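From: Soo-ah Won
To: Housekeeping and Operations list
Date: May 8, 2023
Subject: Re: grippers on the bed work, and what happens to the floor team

Hi all,

Sorry for the slow answer, I was on the floor most of last week and my inbox got away from me. I'm going to reply to Aled's questions one by one, with his message quoted in pieces so nobody has to scroll.

Aled Samuel wrote:
> I run housekeeping for the Barrera building, 102 rooms, and I keep
> hearing that Brarstead is "automating the beds." My team is hearing it
> too and they are asking me whether they should be looking for other
> work. I have no answer for them. Can somebody who is in the middle of
> it please tell me what is going on?

First off, nobody at Brarstead has lost a job over this. I know that's the question under all the other questions. We had two people leave in the winter and both had given notice before Drindideo ever came up. Whether it stays that way next year I can't promise you, and I told my own crew the same thing when they asked me. They'd smell it if I made something up.

What's going on is that a few of us spend part of the shift doing our regular work with a gripper in each hand. We squeeze, the jaws close, and whatever we do gets recorded so the Drindideo people can teach an arm to do it later. There is no arm in the building yet! I think half the rumors come from people picturing a robot rolling down the hallway with a stack of towels. It's me, Rocío and Sebastian, looking like lobsters.

> What does a shift look like now? Is it extra work on top of the
> rooms, or instead of the rooms?

Instead of, and I had to fight for that. The first plan had us doing our full room list and then the recording on top, and I said no, and Faustino (Faustino Carrillo, our operations manager, for those who haven't met him) backed me up once he tried it himself. He lasted one bed. It is slow. You know how you can snap a cover straight without thinking? With the grippers you have to pinch one little fold, pull, let go, go pinch the next one. Anything fluffy is its own kind of trouble – you close on it and you can't feel how much you've got, so you end up looking at your own fingertips all day long.

So on recording days my list drops to a third of the usual and the rest gets shared out or goes to the on-call people. Put that in writing before you start, Aled. Really. We had it as a handshake thing for the first two weeks and it slid right away the moment we had a full house.
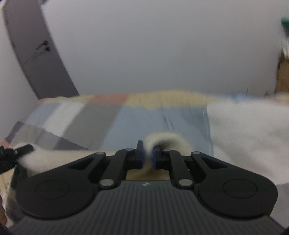 Gripper work on the patchwork bed, my least favorite

The patchwork is hard on the eyes after a while. All those blocks of color, and you're trying to spot which line is a crease and which one is a seam. Rocío Camacho is much better at it than I am. She quilts at home, so maybe that's cheating. She's up to 298 recorded beds and I'm nowhere near that.

> Is anybody getting paid more for this?

Yes, but it took a while. There's an hourly add-on for recording time now, same rate for everybody no matter how long they've worked here. I won't put the amount on the list, but write to me and I'll tell you. What I'd still like is some kind of title to go with it. If Rocío is teaching the thing how to make a bed then she's a trainer, and I want that on her paperwork for when she applies somewhere else. Faustino says he's working on it. (Faustino, I know you read this list!)

> My older staff have bad wrists and shoulders. Does this help or hurt?

Mixed. The shoulders get a rest because you aren't lifting mattresses or pushing the cart. The squeezing is another matter. Sebastian Căpraru had a sore thumb by the end of his second week and now we swap out every 45 minutes, timer on the phone, no arguing. We also asked Atel, who handle our supplies, for wrist supports, and they came in one size, large, so mine go round and round. If your folks already have trouble with their hands I would keep them off it, or let them do the checking instead, where you sit and go through the recordings and mark the bad ones. There's plenty of that. We had 485 waiting last time I looked and that's after a long afternoon of it.

One thing you didn't ask but your people will. They'll want to know if the recordings get used to rate them. We got it written down that they don't go to the supervisors and don't go in anybody's file. A couple of my crew still didn't want to do it, and that's fine, they do their rooms like always and nobody bugs them. I'd make it a sign-up.

How do I feel about it? Depends on the day. Some mornings I like it, it's quiet, and it makes me notice how much I know about beds, which nobody ever asked me before. Other mornings I'm smoothing the same corner for the fourth time and thinking, well, who's this for? I don't think my crew will be gone when the arm shows up. I do think there may be fewer openings for new people, and I worry more about that than about us. My niece wanted to start here in September and I didn't know what to tell her.

If you want to come over and try it, Aled, come on a Tuesday, when the house is slow and there's a spare pair of grippers. Bring one or two of your team along – they'll believe Rocío a lot faster than they'll believe you or me. Park behind the laundry, the front lot is all torn up.

Soo-ah
Brarstead, floors 1 and 2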